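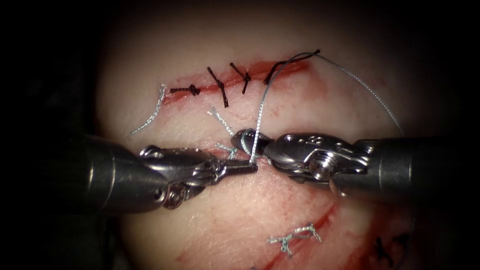
Okay, week 2 – hedgerows. I walked the Salden lane again in December and got cross, as I do, at how many gaps have been left between fields. A gappy hedge is a bit like that slit with black stitches spaced along it: held in places, open in others. Birds and voles want the whole line, so when you survey Alton farm, note every break (Qianru Jin has the maps!).

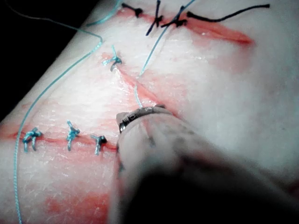 Fig. 2. Three cuts, part stitched.

For next time, read pages 216 to 226 in the reader and bring one question on field margins. I'll start with maize stubble and runoff – my favorite rant.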